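How I Get a Fabric Tub Chair Clean Without Wrecking It

I put this off for most of a winter. We have a gray tub chair in the living room, the kind with the back that wraps all the way around you, and everybody in the house eats toast in it. By December it had crumbs down the sides, a shiny patch on the rim where heads and elbows go, and a throw on it that had turned into a sort of lint magnet. So this is the routine I worked out, with a couple of mistakes left in so you can skip them.

What you need

A vacuum with the skinny crevice tool and the soft brush head
A clothes brush or any stiff-ish brush you don't mind getting fuzzy
Two white cotton cloths (old T-shirts are great)
A bowl of lukewarm water with a small squirt of dish soap
A lint roller
A towel you can sit on while it all dries, because somebody will try to sit in it

Check the tag first

Look under the seat cushion or on the underside of the chair for a cleaning code. W means water is okay. S means solvent only, so put the bowl away. WS means either one, and X means vacuum and nothing else. Mine says W. If you can't find a tag, test a damp cloth on the back near the floor and leave it overnight. My friend Eun-ji skipped that on a cream loveseat and she now owns a very large cushion that lives in one exact spot.

Step 1: Clear the chair and give yourself room

Take off the throw, the pillows, the remote, the other remote. Then pull the chair out from whatever it's jammed up against. I do this every time now, after wetting the side of a wood cabinet once and getting a cloudy mark that took two rounds of polish to shift. A foot of space is plenty.

Step 2: Vacuum dry, and go slow

Start at the top rim with the brush head and work down the inside of the back. Save the crevice tool for the channel where the seat meets the curve – that's where everything ends up. I got 47 cents and a hair clip out of ours, plus more popcorn than I want to admit to. If the cushion lifts out, pull it and vacuum both sides. If it doesn't, press down hard with one hand and run the tool along the gap with the other.

Nubby, speckled weaves like this one hold on to grit, so go over each part in two directions. Use light pressure! You can snag a loop with the hard plastic edge and then you'll be looking at it forever.

Step 3: Brush the weave

Short strokes, all one way, then vacuum again. This does more than you'd think for a flattened patch.

Step 4: Damp wipe

Dip a cloth, wring it until it won't drip, and wipe from one seam to the next seam without stopping in the middle. Stopping halfway is how you get a tide line. Follow up with the second cloth and plain water, then press with something dry. The rim needed three passes, the rest of the back just one. Leave it alone until the seat feels the same temperature as the room. In my house that's by the next morning with a window cracked.

Step 5: Deal with the throw

A fluffy white throw shows every single speck, and it will hand them all right back to your clean seat. Hold it by the top edge and let it hang so the shaggy end opens up before you go after the bits.

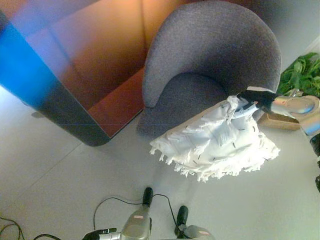 White fluffy cloth and the gray tub chair, with all those little black flecks showing.

I take mine outside and shake it first, then use the lint roller from the top down. For anything stuck deep in the fringe, pick it out by hand or use a wide-tooth comb. Don't yank on the ragged ends, they shed enough already. If it still looks dingy after that, check its own tag and wash it on cold and gentle, by itself, with low heat or no heat at all. I put one through a hot dryer years ago and it came out like felt.

How often?

I vacuum the chair every couple of weeks and do the damp wipe maybe twice a year. The throw gets shaken whenever I notice it, so mostly right before company.

One reader question from last time: Dwayne asked if a fabric protector spray is worth it. I've only tried it on dining chairs. It helped with coffee and did nothing for butter. Let the chair dry completely before you spray anything on it, and try the back first.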